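2022-08-09

A small change at the table, and toast again
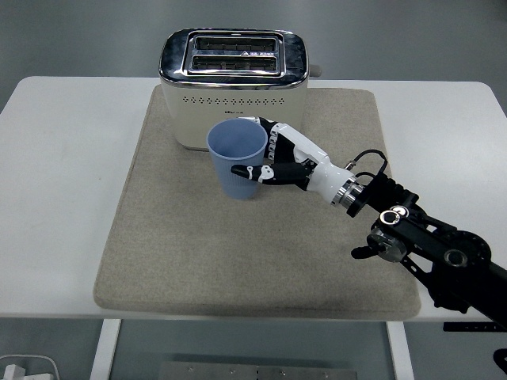 The toaster on the felt mat, with the light blue cup in front.

Today I want to write down the breakfast things, because in September I will have forgotten how we began with them. I write in English again for practice. The dictionary stays closed until the end of the page.

The toaster is cream, with two slots and a shiny top. I bought it second-hand in Gistudmont, from a shop that sells mostly lamps. It was my second visit to the shop. The first time I walked around it, touched the lever and went home without it, and then I thought about it for 3 days. I had wanted a white one to match the table. Now I am glad that it is not white. Cream next to white looks a little warm, like milk with a drop of tea.

The mat is felt, beige, with round corners. It comes from Amow and it is too long for our table, so it hangs a little over the front side. I could cut it, but I am afraid to spoil the corners. There is already a dark mark on it, close to the front. I tried with cold water and a cloth, and after that with soap, and the mark became lighter but also wider. I stopped there. The instructions say not to rub the felt, and I had read them only after rubbing.

The blue cup is plastic and has thin lines down its sides. At home my family had glasses with such lines, and as a child I used to pull my fingernail over them to make a sound. The plastic makes almost the same sound, only lower. I paid 2,000 for it at the market in Kakura, when I did not yet understand the money there, and I was proud of the price for one whole evening. It has traveled with me through 5 apartments since then. It is good for water and bad for coffee – the coffee tastes of cup.

For the bread I have made some notes. The white bread from the Văn bakery needs number 2. The dark one needs 3, and then a short second time, but I must stand near it. Yesterday I went to hang the laundry during the second time and the whole hallway smelled until night. The slots are long enough for the slices if I put them in on their side. The end piece of the loaf still falls too deep and I must wait for everything to cool before I take it out.

I also should empty the crumbs more often. I spread a newspaper in the sink and shake them there, and after that I wipe the shiny top with a dry cloth. It shows every finger.

For tomorrow: butter, the apricot jam if they have it, a new sponge. Ask the bakery if they can slice the dark bread a little thinner.

Words I looked up: crumb (the b is silent), lever, to spoil.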